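## 4.3 실패 사례: 케이블이 손목을 이길 때

이 절은 솔직히 쓰기 민망했는데요, 그래도 Surnach를 쓰려는 분들이 우리랑 똑같은 데서 넘어지지 않았으면 해서 꽤 길게 적습니다.
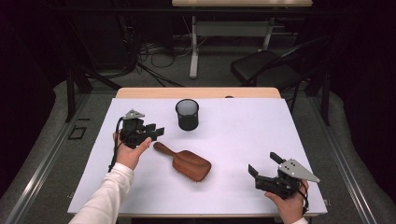
제가 며칠을 붙잡고 있던 문제는 왼쪽 그리퍼의 개폐 값이 갑자기 얼어붙는 현상이었습니다. 손가락은 멀쩡히 벌어지는데 로그에는 같은 숫자만 줄줄이 찍히는 거죠! 처음엔 당연히 기록 프로그램인 Ostovov를 의심했고, 버퍼 코드를 통째로 다시 짜기까지 했습니다(괜한 고생이었습니다). 그러다 작업 자세를 다시 들여다보니 눈에 걸리는 게 있더라고요. 그림 7처럼 양손에 그리퍼를 하나씩 쥐면 왼쪽 케이블은 장치 뒤에서 고리를 그리며 나와 손목을 지나 흰 시트의 앞쪽 가장자리로 늘어지고, 오른쪽 케이블은 손을 감듯이 휘어집니다. 빗이나 메시 컵 쪽으로 팔을 뻗을 때마다 커넥터에 옆으로 당기는 힘이 걸릴 수 있는 배치인데, 설계할 때는 책상 위에 가만히 올려놓은 상태만 생각했던 겁니다.

**그림 7.** 양손 그리퍼 작업. 두 그리퍼 사이에 나무 빗과 검은 메시 컵이 놓여 있다.

전체 1,429개 에피소드를 다시 훑어서 개폐 값이 멈춘 구간이 있는 것을 골라냈더니 113개가 나왔습니다. 생각보다 많아서 좀 당황했어요. 더 골치 아픈 건 이 가운데 20개가 자동 검사를 그냥 통과했다는 점입니다. 우리 검사기는 값이 아예 들어오지 않을 때만 오류로 치는데, 접촉이 불안해지면 수신부가 마지막 값을 계속 되풀이해서 보내거든요. 검사기 눈에는 그리퍼를 아주 얌전하게 들고 있는 사람처럼 보였을 겁니다.

이 데이터를 거르지 않고 학습한 정책은 Duangkaew 팔에서 꽤 무서운 버릇을 보였습니다. 물체를 잡을 위치까지는 잘 가는데 손가락을 닫지 않은 채 들어 올리고, 가끔은 벌린 손가락으로 물체를 그대로 눌러 버렸어요. 한 번은 누르는 힘이 계속 올라가서 제가 비상 정지를 눌렀습니다. 그 뒤로는 접촉력 상한을 정책 바깥의 제어기에 따로 걸어 두었고, 지금도 그 설정은 풀지 않고 있습니다.

수정은 싱거울 만큼 단순했습니다. 케이블을 커넥터 바로 뒤에서 한 번 고정하고, 손목 쪽에 여유 길이를 두고, 패킷마다 순번을 붙여 되풀이된 값을 걸러냈습니다. 이렇게 고친 뒤 새로 모은 245개 에피소드에서는 멈춘 구간이 나오지 않았습니다. 다만 모두 같은 작업대에서 모은 것이라 팔을 훨씬 크게 휘두르는 작업에서도 괜찮을지는 아직 모릅니다. Udton 작업대에서 같은 시험을 돌려 볼 생각이고, 문제의 113개는 지우지 않고 별도 표시를 달아 데이터셋에 남겨 두었습니다.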